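Furniture Materials and Finishing
Handout 6: Reading the figure of a light wood tabletop
Course notes prepared by Niloufar Golestani, Skernden

6.1 Scope

These notes cover the visual inspection of a flat tabletop before cleaning or refinishing. Moisture measurement and edge repair are in Handout 7. Bring the grain chart from Handout 4 to the bench session.

6.2 Terms

Grain: the direction of the wood fibers relative to the long axis of the board or sheet.

Figure: the pattern visible on the face. It depends on the species, the way the log was cut and the irregularities of growth.

Straight figure: parallel streaks, closely or widely spaced. Typical of quarter-cut material.

Flame or cathedral figure: nested arches, produced where a flat cut crosses the growth rings at a low angle.

Swirl: a local disturbance in which the lines waver or loop. Often found near a knot, though the knot itself may lie outside the sheet.

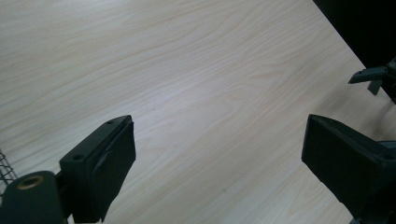
A single top can show more than one type. Record each zone separately and mark the transition on the plan. Do not assign one term to the whole face unless the figure is uniform from edge to edge.

6.3 Light

Pale surfaces are difficult to read under direct light. Glare removes contrast from the grain lines, and a sound area may be recorded as worn or bleached. Inspect every zone from two positions at least 90 degrees apart. If the lines return when the viewing angle changes, the loss of contrast is optical and no entry is made under "finish defects."

Color is recorded in the least reflective zone. Use the terms on the Bahrami sheet (cream, blond, beige, tan) and note any gray or blue cast separately as a lighting effect until checked under the bench lamp.
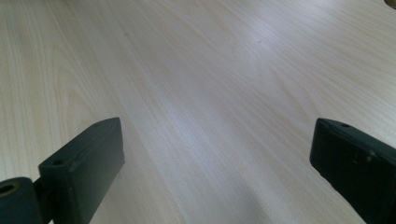
Fig. 6.2. Pale wood surface with arched figure at left and glare at upper center-right.

6.4 Small marks

Specks are tested in this order: dry cloth, damp cloth, fingernail. A mark that survives all three is entered as embedded. Abrasives are not used at the inspection stage. Where sanding is later approved, the final grit for the practice panels is 800, by hand, with the grain.

6.5 Exercise

Draw the top assigned to you at the Runia bench. Mark grain direction with an arrow, outline each zone of figure, and shade any area of glare. Hand the sheet to Hamidreza Mazandarani before the March review. Reading: Dralirbridge course reader, pages 43 and 194.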